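I finally made it to the open day at the Sindale robotics lab! I've been meaning to go for ages (it's only 19 miles up the road, so I have no excuse) and this June I got myself organized, packed a sandwich and went.

If you're picturing a shiny hall full of robots doing backflips, it wasn't like that. Sindale is two floors of a plain old office building, with a parking lot that fills up way too early. I ended up on the grass behind a minivan. There was a sign-in table, a sticker for your shirt, and a map that somebody had photocopied a little crooked, so the restrooms were half missing.

I started upstairs with the Chiriac arm, mostly because that's where the line was shortest. It was sorting bolts into trays. It's slower than I expected, and a lot quieter too. A kid in front of me asked if it ever gets bored and the woman running it said no, but she does. They let you put in a bolt of your own choosing and I picked a really bent one, and the arm thought about it for a good long while and then put it in the reject tray. Fair enough.

The Drillanix demo was the loud one. They had a robot drilling holes in a steel plate, 50 of them in a neat grid, with everybody standing back behind a yellow line holding their ears. I watched two plates and then my head had had enough. Great if you like drilling!

What I really wanted to see was the teaching room, and that's where I spent most of the afternoon. The idea, as they explained it to us, is that before a robot can learn to do some ordinary thing around the house or the office, it helps to have a big pile of recordings of people doing that same thing with their own hands. So people sit down at a table and do little everyday jobs, over and over, filmed from their own point of view. Open a drawer. Close a drawer. Fold a towel. Put the lid on the jar. The project is called Kurnby and they have 254 different little jobs on their list, which was taped up next to the door. I read the whole thing while I waited (of course I did) and was very pleased to find "untangle earphones" on there, because if a robot ever learns that one I'm buying it.

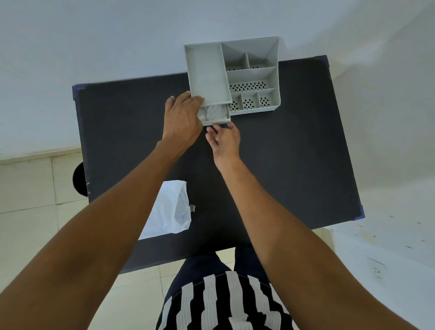

Drawer duty: one hand on the organizer, one down by the little drawer.

I would never have guessed how much there is to a drawer that size. You need one hand to keep the organizer where it is, or the whole thing can come scooting toward you along with the drawer. We do that without thinking. I went home and tried it on my own desk and yep, my other hand went straight out to hold things down before I'd even told it to. A robot has to get that from somewhere, and the people in the teaching room think it can get a lot of it from watching hands.

I asked whether it mattered if you fumbled. They said fumbles are fine, and they even like having some in the pile, so the robot can see what a person does next when something slips. I found that oddly cheering.

They also let visitors have a go! You got a short turn, and my job was moving clothespins from a bowl to a cup. I had 19 clothespins and I dropped two. It feels very strange to do something that simple when you know it's being recorded — I suddenly had no idea how I normally pick up a clothespin. By the end I'd relaxed a bit and was almost enjoying it, and then my turn was over and a very serious little girl took my chair and did the whole bowl in half the time.

Coffee was free but weak. The cookies were gone by three o'clock, so go early if you care about cookies. There's an elevator, but it's tucked around the back past the Drillanix room and the map doesn't show it, so ask at the sign-in table if stairs are a problem for you.

I'm told they're doing another one in the fall, and the towel folding table should be open to visitors by then. I'm a terrible towel folder, so I'll be practicing.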